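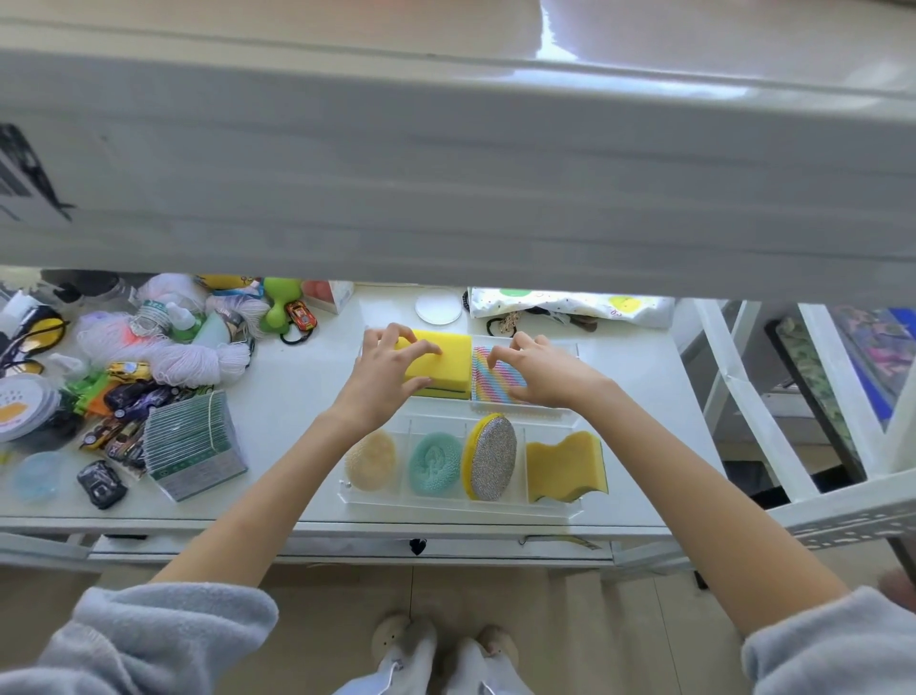 Dish sponge

A dish sponge is a small, soft, absorbent block used with water and soap to clean plates, pans, counters and sinks. It may be the hardest-working object in the kitchen, and its story runs from the sea floor to the chemistry lab. Many households keep several kinds side by side, along with scrubbers and woven scouring pads for tougher jobs.

History

The first sponges were animals. Divers in the Mediterranean gathered sea sponges in ancient times, and people used the cleaned skeletons for bathing, padding and wiping down tables. Sponges even turn up in Homer! Natural sponges stayed the standard for many centuries, and whole island towns lived from the trade.

Synthetic sponges arrived in the twentieth century. Cellulose came first, made from wood pulp, and polyurethane foam followed after World War II. Both could be cut into neat blocks, dyed any color and sold cheaply.

How it works

A sponge is mostly holes. Water is drawn into the small pores by capillary action — the same pull that makes a paper towel drink up a spill — while the larger pores act as storage. Squeezing closes the holes and pushes the water out again. Cellulose also soaks up water in its own walls, so it swells when wet and turns stiff as it dries. Polyurethane foam stays soft either way but tends to hold less.

Types

Cellulose sponges are good for wiping and soaking up spills. Foam sponges make wonderful suds. Scouring pads, often of nylon or polyester fiber, may be sold alone or glued to one side of a sponge. Loofahs, despite their looks, are the dried insides of a gourd and grow on a vine.

Care

Food scraps and moisture make a sponge a comfortable home for bacteria. Rinsing it well, wringing it out and letting it dry in open air all slow their growth, although no home method removes every germ. A sponge that smells sour should be replaced.

Collecting

Old sponge wrappers and advertising cards have a small but lively following. Rohani Wattimena's collection holds 344 pieces, 81 of them from the long-closed Plistero works, whose striped wrappers are a delight to look through. Her handwritten catalog, begun one March with Arif Sutanto, sorts them by maker and then by color. Only five wrappers from the rival Grodgate brand are listed, all in green.

See also

Chamois leather
Dishcloth
Loofah
Steel wool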